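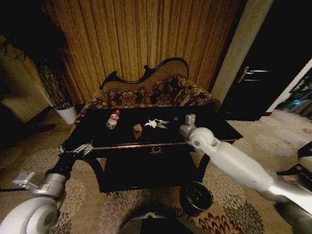 Plodesau Stage Riser, Model 155

The Model 155 is a folding platform for community theaters, school drama departments and touring companies. It is used for raised acting areas, choir tiers and audience seating in halls without a fixed stage.

Each section is supplied with legs, leveling feet and two joining clamps. Sections lock along any side, and the legs fold flat for storage between productions.

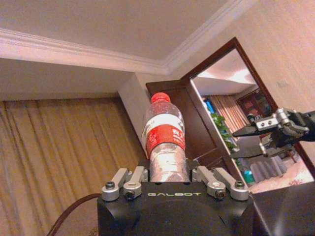 Customers who already own the earlier Fikirden platform may join it to the Model 155 with the adapter plate, ordered separately under part number 2747. The two systems should not be mixed on a raked stage.

Included with each order
Riser sections, as ordered
Joining clamps and hex key
Printed assembly guide
Black skirting, 9 feet per section

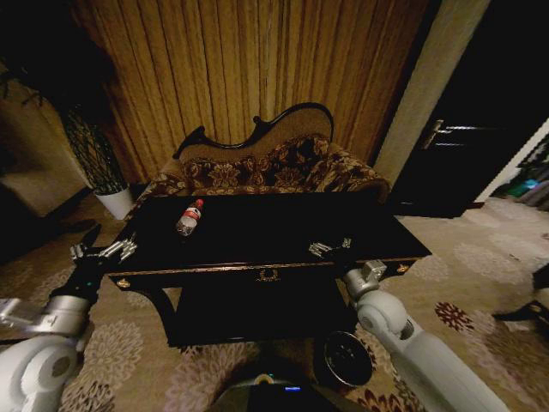
Rental and Delivery

The riser is available for purchase or for rental by the production week. Rental orders must be placed 10 days before the first technical rehearsal. Orders for January pantomimes should be placed earlier. Delivery is made to the stage door or loading entrance only. Assembly is the responsibility of the company.

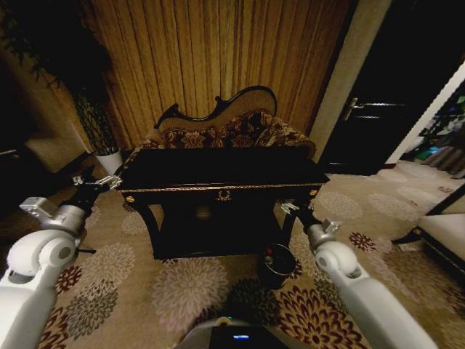
Issued by the Equipment Office, Quintanilla Stage Supply

Replacement clamps and feet are held at the Betano warehouse and may be ordered by telephone until 4 p.m. Damaged sections must be withdrawn from use until inspected.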